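The open house at Vomus began at 4, and by a quarter past I had been handed a tote bag, a lanyard and a cookie shaped like a gear. The invitation promised "an afternoon with the workforce of tomorrow." The workforce of today was upstairs, looking for an extension cord.

I have been to enough of these things to know the order of events. First comes a slide show with the word "seamless" in it. Then comes a delay. At Rernell last year the delay ran so long that they gave us lunch twice. Vomus kept it to one coffee, and I want to be fair about that.

The company has 69 employees and hopes to put 200 machines into homes around Geltinholm. My seat neighbor, who had driven over from Gasser, asked what a machine would do in her home all day. Laundry, they said. She asked about fitted sheets. They moved on to the next slide.
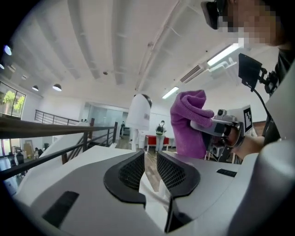
My complaint is with the word "autonomous," which got a lot of use for a room where so much of the handling was being done by people. I don't mind the people. Somebody in a VR headset holding up a purple knitted thing in a pair of gripper jaws is at least a straight answer to the question of who knows how to pick up clothes. I'd have put that on the invitation. It's slow, fussy work and it deserves better than to be filed under "data" in a footnote on slide 162.

I would happily pay to watch a company say so out loud. Until then I have the tote bag, and a pile of socks at home that I sorted myself after dinner.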